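Workshop Tips: Trying Out Hand-Held Grippers Before You Believe the Brochure

Posted March 5, 2024

Every gripper sold to hobbyists and small shops comes with a video of it picking up an egg. I have stopped watching them. An egg is smooth, light and the same shape every time, and the person filming gets as many tries as they like. If you are choosing between two or three hand-held grippers for a home setup, do the dull testing yourself, on your own stuff, and write down the misses.

Start with the pads, not the motor. Ribbed rubber pads hold well on hard plastic and cardboard. On anything slick and rounded the ribs touch in two or three lines and the rest of the pad does nothing. The Windico sales sheet says its pads are "universal." Mine dropped a shampoo bottle 222 times in 1000 grabs, and yes, I kept a tally, over most of October. The cheaper Canano pads dropped the same bottle less often once I had wiped them with dish soap and let them dry overnight.

So wipe your pads. Do it before any comparison, or you are comparing dust.

Check the pins. Most of these tools use a linkage in each finger, and the pins at the joints work themselves out. Pinch the closed fingertips and wiggle. If you feel play on a new tool, send it back. Warrick Harawira told me a drop of thread locker cures it. I tried that on one finger and glued the joint solid, so go easy, or leave it alone.

Use things you already own. Test blocks are a waste of money. Toys are better: odd outlines, rounded corners, printed faces, small raised parts where a pad can catch. Borrow from a kid's bin and give them back. A flat toy with rounded sides is a good one to hold edge to edge, where a weak grip lets it tip.

Work over a bed. A dropped toy on a bench means a cracked toy. The catch is that a busy sheet can confuse a wrist camera, which I count as a fair test. If the software only finds things on plain gray foam, you want to know that before paying for it. Try it on a flowered sheet and then on a plain one, with the same objects and the same lamp.

Two hands or one? Sellers push the pair. I am not convinced for most chores. Folding and lid work need two. Moving things in and out of a bin does not, and the second gripper mostly gets in the first one's way. Buy one, use it for a month, then decide.

Ignore "success rate" unless they say what was picked up. Tobiloba Effiong sent me a chart from a Stovia reseller showing 523 good picks out of 581. It looks fine until you ask what the objects were. They were all the same foam cube.

Cables: route the camera cable along the back of your forearm with two hair ties. Tape leaves gunk on the housing.

Squeeze force: the dial numbers mean nothing across brands. Set each tool so it just lifts a full soda can without denting it, mark that spot with nail polish, and compare from there.

I still have the Windico and the Canano on the shelf, and I reach for the Canano. The Windico goes back out when I get a softer set of pads for it.
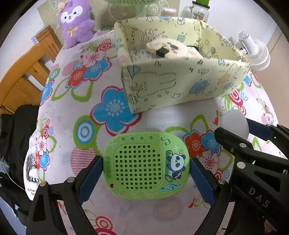 The softer pads are on order, and I'll run them on the shampoo bottle first, with the dial left at the nail polish mark.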